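Woltgate Shooting Ground – Range and Gun Room Inspection Checklist
Form revision: February
Inspection completed: 22/05/2025
Result: Pass with comments

Scope: clay lines, patterning plate, gun room, ammunition store and the four club loan shotguns. The clubhouse kitchen and the parking lot are covered on separate forms. Mark each item OK, Comment or Fail. A Fail closes that item to members until it is signed off.
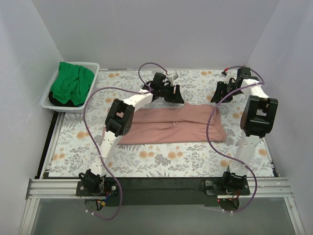
Woltgate Gun Club – Range Safety and Equipment

Section 1. Before opening any gun

1.1 Action open, chamber and magazine tube checked by sight and by finger. OK
1.2 Ammunition removed from the bench area before cleaning or stripping. OK
1.3 Snap caps stored apart from live shells. Comment: two snap caps were found in the same drawer as skeet loads. Moved to the red tin. Label the tin.
1.4 Muzzle direction marked on the wall at the cleaning bench. OK

Section 2. Loan shotguns

2.1 Bore clear, no bulges or dents. OK on all four.
2.2 Safety holds with trigger pressure applied, action empty. OK on guns 1, 2 and 4. Comment on gun 3: safety button is stiff going on and needs a second push. It holds once set. Strip and clean the trigger group, then retest before loan.
2.3 Stock screws tight, no cracks at the wrist. OK
2.4 Recoil pads secure. Comment: pad on gun 2 is lifting at the heel. Usable. Replace at next service.
2.5 Choke tubes seated and hand tight, threads greased. Comment: gun 4 had an improved cylinder tube fitted and was tagged as modified. Tag corrected.
2.6 Shell stop and extractor cycled with dummy rounds. OK
2.7 Round count entered in log. Gun 1 stands at 2,611 since its last spring change. The Erkov service sheet goes with the gun when it leaves for the smith.

Section 3. Optics and sights

3.1 Front beads present and straight. OK
3.2 Red dot on gun 4: mount screws torqued and witness-marked. OK
3.3 Dot battery replaced at this inspection. Yes. Old cell put in the recycling tub.
3.4 Lens caps present. Comment: rear cap missing. Spare ordered from Pallico.

Section 4. Patterning plate and firing points

4.1 Plate face free of cracks and deep pits. OK
4.2 Plate painted between users. Comment: paint tin nearly empty.
4.3 Steel shot notice posted at eye level. OK
4.4 Firing line painted and visible from the waiting area. Comment: the line at the Malabanan stand has worn through on the left side. Repaint – use the non-slip mix.
4.5 Gun racks stable, muzzle rests padded. OK 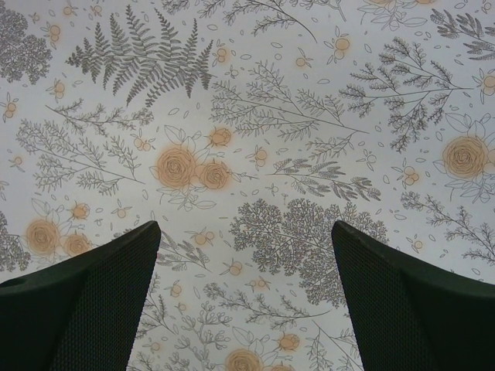 Close view, printed cloth.

Section 5. Clay traps

5.1 Power isolated before anyone steps inside the arm's sweep. OK
5.2 Safety ring fitted and undamaged. OK
5.3 Arm release tested from the remote and from the cable. Comment: remote works on fresh batteries only. Keep the cable connected until the receiver is checked.
5.4 Carousel turns freely at full load of 400 clays. OK
5.5 Battery terminals clean and covered. Comment: light corrosion on the negative post, cleaned and greased.
5.6 Red flag raised when anyone is forward of the line. OK

Section 6. Ammunition store

6.1 Door locks, key returned to key safe. OK
6.2 Stock kept within the club limit of 900 shells on the open shelf. OK
6.3 Gauges separated. 12 and 20 gauge must never share a shelf or a pouch. OK
6.4 Misfire box in place, lid on, dated. Comment: no date on lid. Box emptied and dated.
6.5 Extinguisher in reach of the door, gauge in green. OK

Section 7. Eyes, ears and first aid

7.1 Loan glasses unscratched. Comment: one pair discarded.
7.2 Muffs clean, seals not split. OK
7.3 First aid kit sealed and in date. OK
7.4 Emergency location card posted by the phone. OK – reads clearly from the doorway.

Open actions

Gun 3 trigger group – no loan until retested under 2.2.
Malabanan stand line – repaint before the next open shoot.
Trap receiver – check, then update 5.3.
Paint for the plate, recoil pad for gun 2 and a label for the snap cap tin – add to the next order.

Keep the completed form in the gun room binder behind the previous one.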